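4.2 Arrivals, Bundles and the Problem of Having Only Two Hands

The literature on gift-giving has a great deal to say about obligation and very little to say about carrying. By the time a present reaches the page it has usually been given already, and it sits there meaning things. Our own field notes from the Clullcombe hall suggest that a gift spends much of its public life in a less dignified state: held against somebody's stomach while they look for a place to put it.

We use "standing phase" for the part of a gathering in which people have arrived, have not sat down, and are still holding what they came in with. The term is borrowed from Brynjólfsdóttir, who used it for funerals. Her mourners had coats and umbrellas. Ours had coats, umbrellas, backpacks, cake, potted plants, one framed certificate and flowers in quantities the building was not designed to absorb. The hall has one long table, and on most occasions that table had been claimed by food before the first bouquet came through the door.

The notes cover 43 gatherings at two sites, Clullcombe and the smaller upstairs room at Eston. These were send-offs, prize evenings, club anniversaries and a retirement that was held twice. Across them we logged 183 objects carried in by hand and intended for somebody else. Coding was done by both authors separately and then argued over. Most of the arguments concerned what counts as a gift. Lykkegaard held that a tray of sandwiches is a gift if the bearer looks pleased with it. Nasr held that it is catering. The tray was coded as catering, with a note.

Three ways of holding account for nearly everything in the log. The first is the low carry, in which a box or parcel rides at waist height and the forearms do the work. The second is the crook carry, used for bouquets and also, with no adjustment we could detect, for infants. The third is the stack, in which a tall or delicate item goes on top of a flat one and the pair is treated as a single object until events show otherwise.

The stack deserves more attention than it has had. It is plainly the worst of the three from the point of view of the flowers. A wrapped bouquet has a narrow base and a heavy head, and a cardboard box offers it nothing to lean on. Bearers nevertheless choose it again and again, including bearers who have a friend standing next to them with both arms free. When we asked why, the usual answer was that it was only for a minute. The standing phase at Clullcombe lasts considerably longer than a minute, as anyone who has waited there for a microphone to be found will confirm.

Height matters too. A stack held at the waist brings the blooms up to the bearer's shoulder or cheek, where they interfere with greeting. People lean around them. Several interviewees reported having kissed the cellophane. One woman at Eston said she had held an entire conversation with a delphinium and had found it more forthcoming than her brother-in-law.

We also looked for moments of shared holding, when a second person puts a hand to the load. Our first draft called these "transfers." That was optimistic. A hand arriving under a box may be taking the box, steadying it, testing its weight out of nosiness, or simply being polite, and the four look identical for the first second or so. Mauss offers no help with this. In the coding scheme the category became "second hand present," which is uglier and easier to defend. Figure 3 shows an instance, coded as a stack with second hand present; the direction of travel, if there was one, is left open.

Backpacks complicated matters. We had expected them to be useful, and in a limited sense they are: a person with a backpack has both hands available for other people's flowers. In practice the backpack stays on through the greetings, doubles the depth of its owner, and turns with a slight delay. Guests at both sites gave backpack wearers a wider berth than they gave the cake. A few kept theirs on through the speeches. Asked about it in April, one regular at Eston told us that taking the bag off would feel like agreeing to stay.

The rooms play their part. Clullcombe's organizers have twice proposed a shelf by the entrance, and twice the shelf has been installed and then filled with leaflets. A coat rail bought with a grant of 300 from the Grinunia fund (the receipt is framed) now holds folding chairs. Eston has a windowsill. It is a good windowsill and takes four bouquets, after which the fifth goes into the sink, and its giver is told that this is for the water. 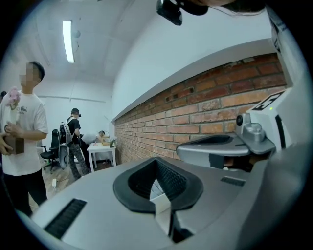

Figure 3. A stack during the standing phase: flowers in a white wrapping above a brown box held at waist height, second hand present at left. A guest with a backpack faces the other way.

4.3 Putting Things Down

The standing phase ends unevenly. Food bearers are released first, having a table to go to, and they tend to show it. Flower bearers are last. The difficulty is that a bouquet put down before it has been presented looks abandoned, and a bouquet presented too early has to be carried by the recipient, who is supposed to be shaking hands. We recorded recipients handing flowers back to the person who had just given them, "for now," and going off to say hello to someone else.

Boxes fare better. They can go under a chair without insult, and once there they are usually forgotten until the chairs are stacked. Of the objects we followed to the end of the evening, the ones most often left behind were boxed. The hall keeps them in the cupboard with the urn. At our last visit it held a fruit basket that both authors declined to code.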